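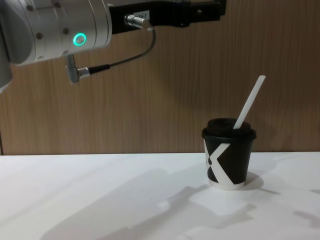
Thursday, August 28, 2025
Nanami Wada

Unit 2. Heat loss from a small open vessel

Assume a paper cup of volume V filled with water at temperature T, standing in still air at Ta. Heat leaves by four routes: conduction through the wall, conduction through the base, convection and radiation from the outer surface, and evaporation from the free surface. For water above 60 °C with no lid, evaporation is usually the largest term. Treat it separately.

Lumped model. If the liquid is well mixed, one temperature describes it:

m c dT/dt = -h A (T - Ta)

The solution is exponential, with time constant tau = m c / (h A). Here h is an effective coefficient that absorbs wall resistance and surface losses. It is not constant. Fit it over a narrow range only.

Worked case. Water mass 200 g, c = 4.18 J/(g K), so m c = 836 J/K. With hA = 0.5 W/K, tau = 1672 s. Starting at 74 °C in a room at 22 °C, the initial rate of loss is 26 W and the initial slope is 0.031 K/s. After 600 s the model gives 58.3 °C.

Where the model fails. Evaporation rises steeply with T, so a plot of ln(T - Ta) against t bends at the hot end. Discard the early points or add a vapor term (see Orbán's notes, section 3). A lid removes most of the bend.

Problem set, due in September
1. Derive tau for a cup with a double wall. State the air gap resistance used.
2. Repeat the worked case for 938 J/K.
3. Estimate the error in h if Ta is wrong by 1 K.

Questions on grading go to Duygu Polat.

© Dornmont Thermal Sciences | Contact the course office | Back to top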